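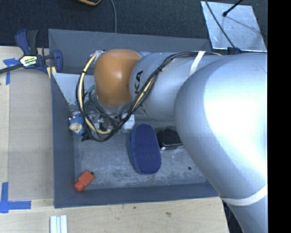 The big gray bin on the bench, back wall scratches and all.

How I Use One Big Bin to Keep My Workbench Clear

I've tried a lot of workbench systems over the years. Pegboard, jars with the lids screwed to a shelf, a rolling cart with 18 tiny drawers (I loved that cart for exactly one winter). The thing that stuck is a large rectangular bin with sloping walls that lives right on top of the bench. Everything goes in the bin, and then once a day the bin gets sorted. It's a simple setup and you can have it going in an afternoon!

What you'll need

One large bin, rectangular, open top
A few small boxes or trays for sorting into
Dish soap and a bucket of warm water
A soft brush and an old towel
Masking tape and a marker
A pencil

Picking a bin

Go bigger than you think. My first one was the size of a shoebox and it filled up before lunch, so I just started piling things next to it, and then I had a pile AND a box. What you want is something that takes up a good chunk of the bench but still leaves you room to work in front.

I like sloping walls. Small stuff slides down toward the middle where you can get your fingers under it, and you can sweep your hand along the side and bring a bunch of screws up with you. Straight-sided boxes look tidier on a shelf, but I'm forever digging washers out of the corners with a fingernail.

Color is up to you. Gray is great for hiding grime and terrible for finding gray things, so if you work with a lot of bare metal parts you might want to put something pale in the bottom. I cut up an old pillowcase for that and it works fine. Just shake it out when it gets crumby.

Buy used if you can. Mine came from a shop clearance along with a stack of others, and the scratches don't hurt a thing. Run your hand around the rim before you pay, though, and look for cracks in the corners. Surface wear is fine. A split corner will keep splitting.

Step 1: Clear the bench completely

I know. But do it. Take everything off and put it on the floor on a sheet, and wipe the bench down while you can reach all of it. My bench has a light wood top and I'm always surprised by how much lighter it is under where the vise catalog was sitting. While it's bare, check for wobbly legs and tighten whatever needs it.

Step 2: Wash the bin

Warm water, a good squirt of dish soap, soft brush. Work along the rim first and then down the walls. If there are worn spots where the surface is flaking, brush lightly and pick the loose bits off by hand, otherwise you'll be finding flecks in your parts for weeks. Please don't go at it with steel wool. I did that to a bin years ago and it held onto dirt forever after.

Dry it upside down on the towel. Overnight is best. If there's sticky residue from an old label, rub in a little cooking oil, give it ten minutes, and wash that spot again.

Step 3: Find its spot

Set the bin on the bench and stand where you normally stand. Reach in with your left hand, then your right. Can you touch the bottom at the back without leaning on the rim? If you can't, pull it closer or turn it so the short side faces you. Turn it both ways before you decide, I had mine wrong for a month.

Once it feels good, trace the corners onto the bench in pencil, or put down four little pieces of masking tape. You'll be lifting it off to sweep now and then and you want it to go back to the same place. Marietjie Steyn, who shares the workshop with me, thought the tape corners were silly. She has them on her side now too.

Step 4: Load it up

Go back to your sheet on the floor. Anything small that you can't put away within five seconds goes in the bin. Offcuts, fasteners, zip ties, the charger for something, that one odd bracket. Keep these out:

Blades and anything with a bare point
Open glue or paint
Liquids of any kind
Anything heavy enough to crush the rest
Your phone (trust me)

Blades get their own lidded tin. I keep that on the shelf behind me and it never, ever goes in the bin, even for a minute.

Step 5: Set up the sorting boxes

Put your small boxes somewhere close by. Under the bench is good. I use five: fasteners, electrical, wood bits, tape and ties, and one marked ASK, which is for things that might belong to somebody else. Label them on the front AND on the top edge, with masking tape, so you can read them from above with your hands full. Don't make fancy labels yet. You'll change your mind on at least two categories in the first few weeks.

Step 6: The ten-minute sort

This is the part that makes it work. Pick a time and stick to it. I do mine at 5 in the evening with the radio on. Start with the biggest things and get them out, then go by type, so all the fasteners, then all the electrical. It goes much faster than picking things up one at a time and deciding. When you're down to dust and mystery crumbs, tip the bin over a sheet of newspaper, check for anything worth saving, and dump the rest.

If ten minutes is up and there's still stuff in there, leave it! It'll be there tomorrow. The one rule I keep is that the stuff never gets higher than the rim.

A few things that come up

The bin slides when I reach in. Put a strip of rubbery shelf liner under it. One strip along the front is plenty.

It's too heavy to lift. Then it's too full, or you've got something in there that ought to be on a shelf. Sort first, lift second. Get someone on the other end if it's a really big one.

I keep losing tiny screws. Stick a shallow dish in one corner of the bin, inside it, and drop the tiny ones straight in there. A magnetic dish is even nicer. I paid 50 cents for mine at a yard sale.

Can I use two? You can, but give the first one a month. I went to two bins once and all that happened was that the second one became a place where things went to be forgotten until January.

Keeping it in shape

Wipe it out every couple of weeks, and do the full wash from Step 2 whenever the bottom starts feeling gritty. Keep it out of strong sun if your bench is by a window. And check the corners when you wash it, same as when you bought it. If you see a crack starting, tape it on the outside and begin keeping an eye out for the next bin.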